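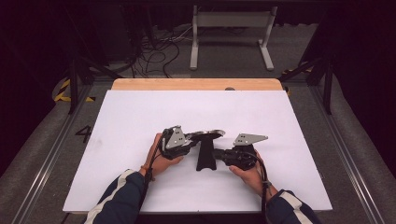
Bay 4 at the Terum open day, with both hand grippers at the stand.

Terum opened its workshop at Gitgate to visitors for an afternoon in August. I went with the local model engineering club, who had been given 7 places. The doors opened at 1.30 and we were sent round in small groups, starting with a short talk in the canteen and ending back there for tea.

The talk covered what the firm does. It used to make packing machinery and now spends most of its time on handling small household goods by robot, the sort of thing that gets returned to a shop and has to be looked over and put back in a box. The speaker said the hard part is the holding, and that most of the building is given over to it. They keep a store of 500 items for practice, each with a number on a tag in the drawer. I was pleased to see the drawers were old plan chests.

From there we walked through to the bays. The lights are kept low away from the tables, and there is hazard tape on the floor that you are asked to stay behind. Each bay has a table with a white board on it and metal rails down both sides.

In bay 4 an operator was working with a gripper in each hand. These have the same sort of jaws as the ones that go on the arms, but a person holds them and does the job, and the movements are recorded so that a robot can be taught from them. Each has a metal plate on top and a black cable coming off it. I asked about the weight and was told you notice it after an hour.

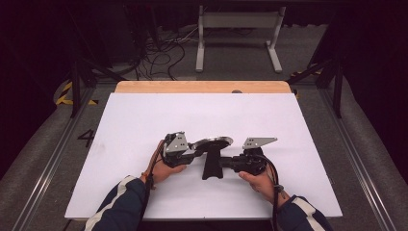
Handling the mirror

The item for our group was a small ornamental mirror. It was picked, we were told, for being awkward: shiny on one side, bumpy round the rim, and easy to mark if the jaws close in the wrong place. The recordings for it are part of a job called Dakitz, and the target is 86 good ones before they move on to the next item.

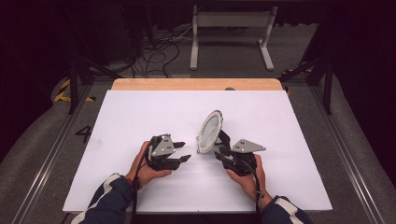

The mirror held up in the right-hand gripper, facing the left.

It is slow work to watch. The operator did not talk during a recording but was happy to answer questions between them. Somebody asked why they don't just program the robot directly. The answer was that they had done so for years, and it was fine until the object changed.

A screen at the side of the walkway showed what the grippers see, as there is a camera on the tool itself. I spent longer at this than at the table. You get a very close view of the jaws, with the pearls and beads on the rim much bigger than life.

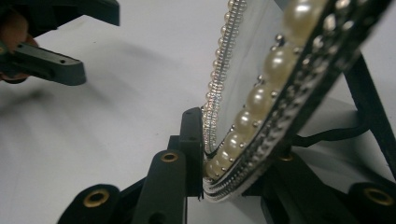
Gripper camera view: the jaws on the lower edge of the mirror.

The last stop was the arm room, where a pair of arms was due to be shown sorting boxed goods. They were stopped for a software fault when we arrived and we only saw them move back to their rest position. A later group had better luck, I gather.

Getting there: Gitgate is on the 59 bus, and there is parking behind the Guérin building next door — ask at the gate first. Closed shoes are required. The tour takes two hours and has a lot of standing.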